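Chapter 4
Keeping Warm: Fibres, Fills and Trapped Air
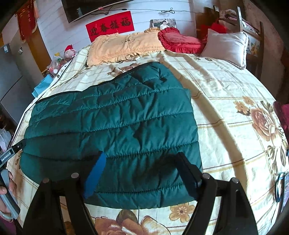
If you grew up anywhere with a proper winter, you already know a good deal of what this chapter has to teach, though you may never have put it into words. You know that two thin jumpers can beat one thick one. You know that a doona that has been squashed at the bottom of the linen cupboard since April needs a good shake before it's much use to anyone, and that a wet woollen sock is miserable but a wet cotton sock is worse. We are going to spend the next 15 pages or so finding out why, and I hope you'll keep dragging your own wardrobe into the discussion as we go.

In Chapter 3 we looked at how fibres are spun into yarn and how yarn becomes cloth, and we treated the air between the fibres as a sort of leftover. Now the air moves to the centre of the story. Still air is a very poor conductor of heat, and most of what we call a "warm" fabric is really a clever way of stopping air from wandering off. Wool does it with crimp, that natural waviness you can feel if you roll a single staple between your fingers. Down does it with thousands of fine filaments branching from each cluster. Polyester wadding does it with fibres that have been crimped by machine, and some of them are hollow as well (a lovely idea, and one we'll come back to in Section 4.3).

Quilting deserves a word early on, as students often get it the wrong way round. The stitching holds the fill in place, so that it doesn't all slide down to the hem and leave your shoulders cold. Every row of stitches also pinches the two layers together, and at that pinch there's hardly any fill at all. A maker has to decide how far apart to put the rows, and there is no perfect answer, only a choice that suits the fill, the garment and the weather.

My old teacher, Kevser Duman, used to begin this topic by handing each of us a paper bag of raw fleece and telling us to squeeze it, let go and watch. I still do the same with my own classes, and I'd encourage you to try it before reading any further. If you can't get fleece, a handful of cushion filling will do nicely.

4.1 Loft and Recovery

Loft is the thickness a fill takes up when it is left alone.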